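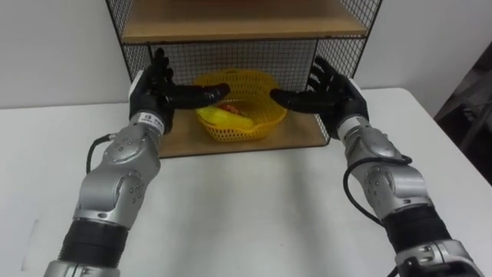

Grisholm paste is an imitation of jet, pressed into brooches, hatpins and mourning lockets in the town of Grisholm. I've collected it for 20 years, so forgive me if this entry wanders a bit!

Origins

The recipe is usually credited to the Negri workshop, which made buttons before it moved on to jewellery. It was a mix of dark glass powder, lampblack and shellac, pushed warm into brass moulds and polished with oil. The workshop's order book lists 383 patterns, of which I've handled nearly 33 (one is in two halves and I can't decide how to count it). Most are flowers, with a few clasped hands and one very cross-looking owl.

Identification

Real jet feels light and a little warm in the palm. Paste is heavier, and on older pieces the shellac goes brownish at the edges – hold it by a window and you'll see it. Negri pins have a C-shaped catch with a tiny N on the underside, often worn almost flat. Later ones, made under the Falley name, have a rolled catch and no mark at all.
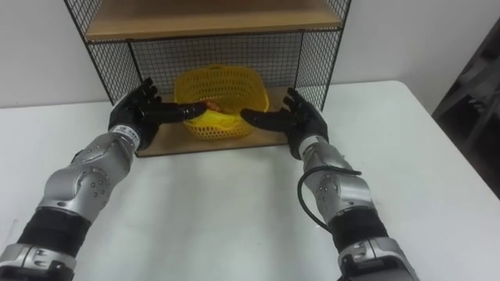
Care

Keep it away from spirit cleaners, which will eat the surface in seconds. I learnt that on a lovely ivy brooch and I'm still sore about it. A dry, soft brush is plenty.

Collecting

Ataberk Dursun's handbook, Grallia, is the one I reach for, though his dates for the lockets look too early to me. He gives four grades of condition, and I'd happily buy from the bottom one if the pattern was scarce. The ivy and the owl hardly ever come up, and the owl tends to be missing its pin.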